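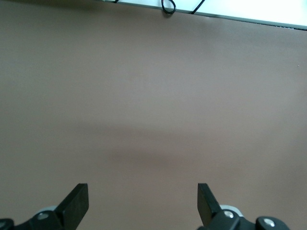

Cable day, finally! I've been putting off the desk since July and this Tuesday I just started pulling things out of the back corner.

First surprise — how much nicer a brown top looks once all the stuff is off it. I'd forgotten I liked the color. It goes greenish by the window and almost pink in lamp light.

Black cables on anything pale are my nemesis. One loop droops over and suddenly it's all you see!

Got a pack of 220 little wrap ties from Umard and I'm already hooked (sorry). You fold the tail back through and it grips. No more bread bag clips!

Rule I'm trying: a cable I can't name goes in the shoebox. If I haven't gone looking for it in 2 months, it goes to the recycling bin at Zemano.

The longest one was 68 inches and it was powering a lamp right next to the outlet. Why did I do that?? Swapped it for a short one and the lamp is so happy.

Wiped the top down with a barely damp cloth, then a dry one. Did the grain some good, I think.

Next up is the drawer — wish me luck, there are batteries in there older than my couch. Show me your cable corners please, the messier the better!

Print this thread | E-mail this thread

Search posts Go

Recent
A shelf for the Clatar speakers
My Ong tray, one year in
Small desk, big lamp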